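Moving Day for a Small Host

Estia has sold shared hosting to small businesses for most of its life, and until last year every account sat on a group of aging servers in one rented cage. The plan to retire them was written, shelved and rewritten. When the lease on the cage came up for renewal in October, the company decided to move everything.

The inventory listed 1,449 accounts. Most were ordinary: a site, a database, a few mailboxes. The rest had collected exceptions over the years. There were customers on versions of PHP that no longer received fixes, customers with custom cron jobs, and 13 whose sites depended on a mail relay that had been configured by hand and never documented.

"The accounts with the most disk space were simple to move," says Vasco Abreu, who ran the migration. "Size is only a matter of waiting. The small ones with hard-coded paths took up most of my week."

The method was conventional. Each account was copied to the new platform while the old one stayed live. A second pass copied only the files that had changed. The database was then locked, exported and loaded on the new side, and the old server was set to pass incoming web requests through to the new address. DNS was changed last. Visitors whose resolvers still held the old record reached the right site through the proxy.

Time to live was the first setting to get attention. Many zones carried a TTL of one day, a sensible default for a record that seldom changes and a poor one for a record that is going to change on Tuesday night. The team lowered it to five minutes on every zone it controlled, then waited two full days before touching anything else. Domains with DNS hosted elsewhere were a separate matter. There were 205 of these, and each owner had to be asked to edit a record by hand. Reminders went out three times. The old addresses were kept answering for an extra month to cover those who did not reply.

Accounts were moved in batches of 80, grouped by PHP version so that a fault in one build would show up in one batch. Estia used Clillik, an internal tool that began as a shell script, to run the copies and compare the results. It requests a list of pages from both servers and reports differences in status code, page length and response headers. Early runs produced too many false alarms, mostly from session tokens and timestamps in the page body. Abreu added a filter for these and the reports became short enough to read.

Mail was harder. A website can be served from two places for an hour without harm, but a mailbox that receives on both sides has to be merged. The team synchronized mailboxes over IMAP, switched the MX record, and ran the synchronization again at intervals until nothing new arrived at the old server. Message flags survived. Folder subscriptions did not in every case, and the support desk spent several mornings explaining how to turn them back on.

Certificates caused the one outage of any length. The new platform requests a certificate when a domain first resolves to it, and the certificate authority limits how many can be issued for one registered domain in a given period. Economou, a reseller with a long list of subdomains under a single name, reached the limit partway through its batch. The remaining subdomains showed browser warnings until the existing certificates were copied across by hand – a step that has since been added to the procedure for every reseller.

The backup arrangement changed as well. The old servers wrote nightly archives to a second disk in the same cage, and restoring a single file meant unpacking the whole archive. Backups now go to Hinine, a storage provider in another city, as deduplicated snapshots. Estia restores a random account each week to a scratch server and runs the same comparison it used for the move. The check has found one fault so far, a database export that stopped early when the scratch disk filled up.

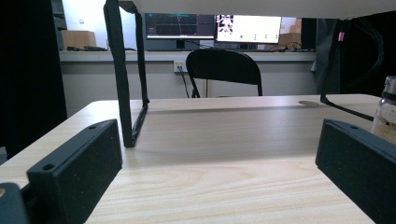

Retention is the part still under discussion. Customers get 30 days of snapshots at present, and the longer plans would need a different pricing model, as storage cost follows the rate of change in an account more closely than its size. A busy store with a small catalog can cost more to keep than a large photo archive that is never edited. Abreu would like to publish the change rate in the control panel so customers can see it before they choose a plan. The figure is already collected for each account, and the work left is mostly in the panel, where the graphs still assume that every account is measured by disk space alone.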